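Clotance Gripper Help - Jaw Slip and Sudden Closing Fault

Frequently asked questions

What is the fault?
In some grippers of the Flidex series, the jaws can close by themselves a short time after you release the trigger. We received the first report in February. The cause is a return spring which loses its tension.

Which units are affected?
All units with a serial number from 200 to 446. If your number is 268 or higher, the spring was already changed one time, but the new part came from the same batch, so please check it also.

How can I recognise the problem?
Open the jaws fully, put the tool on a table and wait 90 seconds. If the tips have moved closer together, stop using the tool. A clicking noise alone is not a sign of this fault.

Was anybody hurt?
We know of one pinched finger, and it needed only a cold pack. We still ask you to keep your free hand away from the tips - also when the tool looks to be at rest.

Can I continue to collect kitchen tasks?
Yes, if your unit passes the check. Please unplug every appliance before the jaws go near it. This is our rule for all toaster work, because a jaw that closes too early can push the food down or touch metal inside the slot.
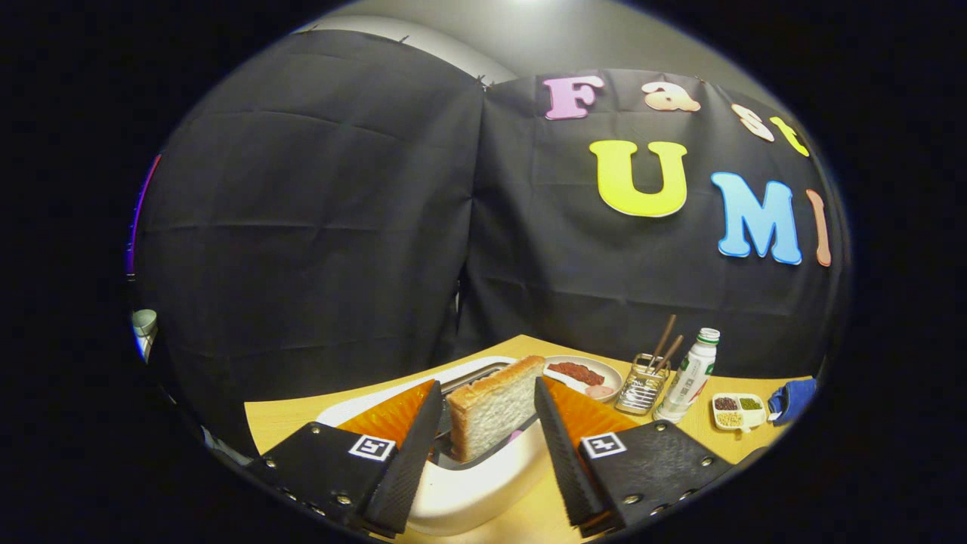
Soft food is where the fault is noticed first. Bread gets crushed before the operator feels anything in the handle, so look at the grip point after each try and write down any flattened slice in your log.

How long does the repair take?
Roughly two weeks, with shipping. Enness does the repair for Canada and Grecu for all other countries. The colour of the new spring is blue.

Can I change the spring myself?
No. The spring is under load when the cover comes off, and it can jump out toward your face.

Do I need to pay?
No, also if your warranty is finished.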